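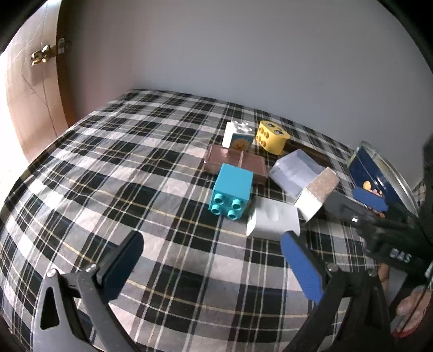 From: Sveva Russo
To: Morelli Street Community Choir list
Subject: Re: [choir] Which arrangement for the winter concert?

Hi everyone,

Fredy, I am so glad you asked, because I've been itching to talk about this since Thursday!

Fredy Henao wrote:
> Hi all, I missed the last rehearsal so apologies if this was
> settled. Are we doing the harvest song in the old two-part
> version or the new one Renzo brought along? I've only got the
> old one in my folder and I can't find the low harmony written
> down anywhere. Also, is it true we're singing it without piano?
> I'm a bit nervous about that, I tend to drift flat by verse 3.
> Fredy

It's the new one, and yes, no piano. Renzo's version has four parts, and the tenors finally get the tune in the second verse, which they have been asking for as long as I've been a member. The low harmony in the old version was never written down, as far as I know. Els learned it by standing next to someone who knew it, and the rest of us learned it by standing next to Els.

If you haven't heard the new one yet, you're in for a treat. There's a spot at the end of verse 2 where the altos hold their note and everybody else moves underneath, and when we got it right the other night the whole hall hummed. I went home grinning. My neighbour asked what I was so cheerful about and I made her listen to the alto line on the front steps (she was very polite about it).

About going flat - you're in good company. We sank nearly a semitone the first time through. Hyun-seo had us sing it again on "noo" at half the volume, listening to the basses the whole way, and we landed much closer. She also says to watch the repeated notes, as that's where we sag, and to think of each one as a tiny bit higher than the last. I tried it in the car and I think it helps! The long F on "homeward" is still a problem. Please breathe before it, not in the middle of it, sopranos, and I include myself.

For your folder: the song is number 281 in the green book if you want the words, but don't learn the rhythm from there, it's different in the chorus. Renzo has spare copies of his own arrangement and will leave some on the piano. He's fixed the wrong note in bar 93 by hand, so if yours has a clean bar 93, it's an early copy and the tenor note should be a D.

A few other bits while I'm here. Els would like to know who can sing at the library in November. It's a short set, mostly the rounds, and we can wear whatever we like as long as there's some colour in it. Reply to her and not to the whole list, please. Hyun-seo is also happy to run the bass line with anyone who comes half an hour early.

And does anyone still have the recording of the lullaby from last year's concert? I'd love to hear that last chord again.

See you all at rehearsal,
Sveva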